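Chapter 4

Sorting by Label: Planning a Student Project

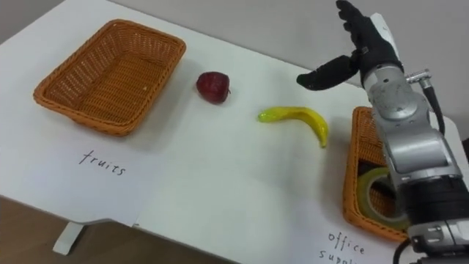

Halina Bielecka's remark to one project class was that a sorting task should be chosen so dull that every failure in it is interesting. Bartosz Głowacki disagreed in the margin of the same course notes, writing that a dull task is also one students stop watching after the second week, and that the failures then go unrecorded. Both positions have shaped the project developed in this chapter.

The task is easy to state. Several objects lie on a table. Two baskets stand on the same table, each with a handwritten label on a sheet of paper in front of it. One label names fruits, the other office supplies. The robot must place every object in the basket whose label describes it. A student team has one term to build, test and document a system that does so.

4.1 What the Task Contains

A person performs this task without dividing it into parts. A team must divide it, because the parts are assigned to different students and fail in different ways. In this book the division is as follows.

Detection. The system must find the objects, the baskets and the labels in the camera view. An arm working over the table will hide some of these for part of each cycle. A detector that assumes both baskets are fully visible at all times will fail for reasons unconnected with its accuracy.

Reading. The labels are written by hand, in lowercase, and the sheets are not always square to the table. The reader must accept a sloping line of text and must report when it has only part of a word. A partial reading is useful if it is marked as partial. It is harmful if the system fills in the rest without saying so.

Assignment. Each object is matched to a label. An apple and a banana go with fruits, and a roll of tape goes with office supplies. The match can be made from a fixed table of names or from a language model. Section 4.5 compares the two.

Grasp and transfer. The hand must approach the object, close on it, lift it, carry it over the rim of the basket and let go. Round objects roll when they are pushed. Curved objects turn in the hand. A ring such as a roll of tape offers at least two sensible grasps, one across the outside and one with a finger through the center.

Verification. The system must establish that the object is in the basket. Many student projects omit this part and treat the end of the motion as the end of the task. The two are different events, and the log must have a separate entry for each.

4.2 Two Course Projects Compared

The data in this chapter come from two teams who worked on the same assignment in consecutive terms. The teams named their systems Nokska and Testano, and the names are kept here for convenience.

The Nokska team wrote its assignment step first. By the third week it could name the correct basket for any item on a list of 67 household objects. It had not yet moved the arm under program control. When the arm was connected, the team found that its object positions were expressed in the camera's coordinates and its motion commands in those of the arm base, and that no student had been made responsible for converting one to the other. The correction took most of December.

The Testano team began with motion. It used a single object, fixed the basket positions by hand, and repeated the transfer until the log showed 10 successes in a row. Only then did it add a second object, and later the labels. Its final system handled fewer kinds of object than Nokska did, but it completed the full cycle more often.

Over the term the Testano team logged 935 transfer attempts. The Nokska team logged some 400, and the uncertainty in that figure is itself a result: part of the early record was kept on paper and was not copied into the shared file. Readers should not compare the success rates of the two teams directly. The attempts were made with different objects, and the teams defined an attempt differently. Nokska counted from the first motion of the arm, Testano from first contact with the object.

4.3 Defining an Attempt

The last point deserves more space than it usually gets. Before any data are collected, the team must write down when an attempt begins, when it ends, and what counts as success. The definitions used in the rest of this book are given below.

An attempt begins when the arm leaves its rest position with a target object selected.

An attempt ends when the arm returns to rest, when an operator presses stop, or when the time limit expires.

An attempt is a success if, at its end, the target object is wholly inside the correct basket and no other object has left the table or changed baskets.

The third definition is strict. Under it, a hand that delivers the apple correctly and sweeps the banana to the floor has failed. Teams may adopt a looser rule, but they must state it and must not change it during the term. If a change cannot be avoided, the earlier attempts are scored again under the new rule — or left out of the report.

4.4 Roles and the Shared Log

A team of four is assumed. One student is responsible for perception, one for motion, one for integration and one for the log. The log is a full role. The student who holds it attends every session, starts no motion, and has the authority to halt testing when entries fall behind.

Each entry records the attempt number, the target object, the starting layout, the label text as read by the system, the basket chosen, the outcome and the stage at which any failure occurred. The stage is one of the five listed in Section 4.1. If the stage cannot be determined, the entry reads "unknown." A large share of unknown entries shows that the system does not report enough of its own state, and the team should correct this before collecting more data.

Layouts are drawn from a prepared set. Students who arrange the table freely tend to place objects where the arm reaches them easily, and the tendency grows as a deadline approaches. The Tsegaye layout sheets, reproduced in Appendix B, specify positions on a grid and include several in which an object lies close to a basket wall. The Fidell sheets are harder and are intended for the second half of the term.

Exercises

4.1. Write a definition of an attempt for a task in which the robot may choose the order of the objects. State whether one attempt covers one object or the whole table.

4.2. A system reads a label as "office suppl" and assigns the tape to that basket. Describe two log entries for this event, one that would help a later reader and one that would mislead.

4.3. Using the definitions in Section 4.3, decide whether the following is a success: the tape is released over the correct basket, lands on the rim and falls inside after the arm has returned to rest.

4.4. Propose a verification step that does not depend on the camera used for detection. List the hardware it needs and the failures it cannot detect.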